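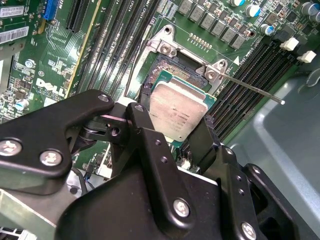 A Second Pair of Hands for the Repair Bench: Talking Esow with Phyllis Wragg

I've been curious about the Esow for a while now. It's an arm-and-gripper kit you rent by the month, aimed at small shops that refurbish office computers, and the pitch is that it'll take over the fiddly stuff – processors, memory, screws. I like a fiddly job as much as the next person, but after you've bent one socket pin you start to think differently about it!

So I called up Phyllis Wragg, who runs the bench at Harawira, a refurbishing shop that mostly handles old servers and workstations. She's had the kit since September and she doesn't hold back.

"The first week I wanted to send it back," she told me. "The setup guide assumes you have one kind of board. We had 4 different models on the shelf that morning and it only knew one of them."

What got her through it was the teaching mode. You steer the arm through the job by hand, it saves the moves, and then you fix whatever it got wrong. She says a new board takes her most of an afternoon, and then she's set for that whole batch.

I asked about processors, as that's the part that would scare me. With this type of socket the pins are in the board, and the chip has to go down flat on top of them.

"I hover," she said, laughing. "I still hover. It brings the chip in over the socket and I'm standing there with my hand near the stop button. What I like is that it's slow. It'll hold a chip at an angle while you check which way around it goes, and it doesn't get tired and it doesn't sneeze."

And the lever? I had to ask, because those long retention levers drive me nuts. Phyllis still opens and closes them herself. The kit can be taught to do it, but she found that the fingers needed too much room next to the memory slots and she'd sooner spend the two seconds.

Now, money. Her plan is $600 a month, and that includes the fingertips, which wear out. It doesn't include training. For that she used Hamish Lockyer from Plenus, the outfit that rents the kits out in her area, and he spent a day at the shop (she made him lunch, so she figures they're even).

I got Hamish on the line too, and he was more candid than I expected from someone on the rental side. "If you do ten machines a month, don't get one," he said. "You'll spend longer teaching it than you'll save. I tell people to call me when they've got a stack of the same model, 40 or more."

Harawira had the stack. Phyllis looked up her log while we talked and read me the number of boards that have gone through so far: 1,328. She wouldn't give me a failure count, but she did say the bad ones were mostly early on and mostly down to her own teaching.

Her complaints? The software, mainly. It logs you out at lunch. The gripper has a lot of small screws and she'd like a spare set in the box. She also tried the cheaper Udska kit before this one and still misses its foot pedal – "I'd pay extra for that pedal, and you can print that."

I asked if she'd keep it another year. She's renewing through spring, and then she wants to see whether Plenus will do a price for two.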